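Orkeo Bedding Support
Ticket 3298
Product: Manole summer bed mat, folding, with quilted border
Subject: Crease down the middle and a faint medicine smell after storage
Status: Open, waiting on customer

Opened by customer, 7:40 in the morning

Hello there, and thank you in advance for reading all of this, because I know I go on a bit. I bought the Manole mat from you last April and I have been very happy with it. It's cool to lie on, it stays put when I turn over, and the little zigzag pattern has grown on me more than I thought it would. I looked after it as well as I know how all summer long, and when the weather turned I folded it in half and put it away in the bottom of the linen closet.

I got it out again this week and there are two things I'd like to ask about. The first is a crease that runs up the middle. It isn't deep, and you feel it more with your hand than you see it, but I'm a light sleeper and I do notice it under my hip. The second is a smell, a sort of herbal, menthol smell, mostly on the top side. I had been keeping a few boxes of medicine on the same shelf, so I suppose that's where it comes from (my own fault, I know!). The mat is back on the bed now, with a brown-red carton lying on it.

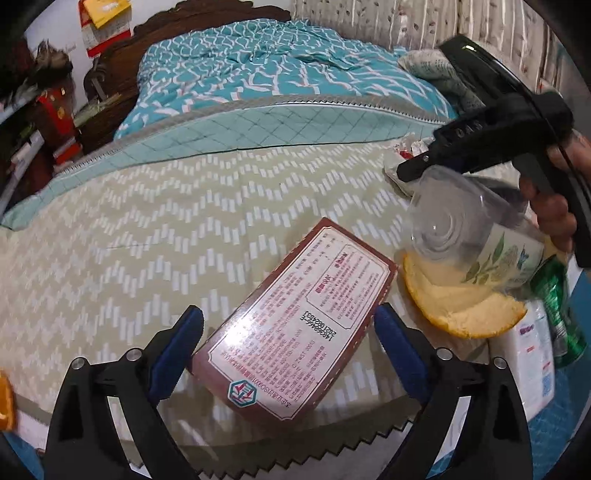

Orkeo Support: Thank you for such a thorough message, and please don't feel bad about the shelf, we hear about stored mats picking up smells every single spring. Let's take the crease first. Lay the mat flat on the bed with nothing on it and leave it overnight. If the line is still there, turn the mat over and give it a second night. Please don't iron it, even through a towel. For the smell, wipe both sides with a soft cloth wrung out in lukewarm water with a drop of dish soap, then go over it again with plain water. Hang it in the shade with the window open until it's fully dry, and don't put it in the dryer.

Customer, same day, evening

That's very kind, thank you. One thing I should have said is that I have a bottle of Clerent fabric spray at home and was tempted to use it. Would that do any harm? Also, the quilted border has a softer feel than the rest, and I wasn't sure whether to wipe it the same way or leave it be.

Orkeo Support: We'd hold off on the spray for now. A scent on top of a scent can be worse than what you started with, and we haven't tested that one on the Manole. The border can be wiped too, only go lightly and follow the stitching so the padding doesn't soak up too much water. It takes longer to dry than the middle, so feel it with the back of your hand before you make up the bed.

Customer, two days later

A little update. I left it flat for one night and the crease is softer, though I can still find it if I go looking. I turned it over this morning. The wiping went well and the middle is nearly free of the smell, but the border still has a trace of it when I put my nose right up close. The medicine has moved to the bathroom cabinet, where it should have been all along.

Orkeo Support: That sounds like good progress! Please give the border one more light wipe and another afternoon by the window. When the season ends, roll the mat loosely around a towel and slip it into a cotton bag, and it shouldn't crease like this again. We'll keep the ticket open for 7 days, so just write back here and tell us how the second night went.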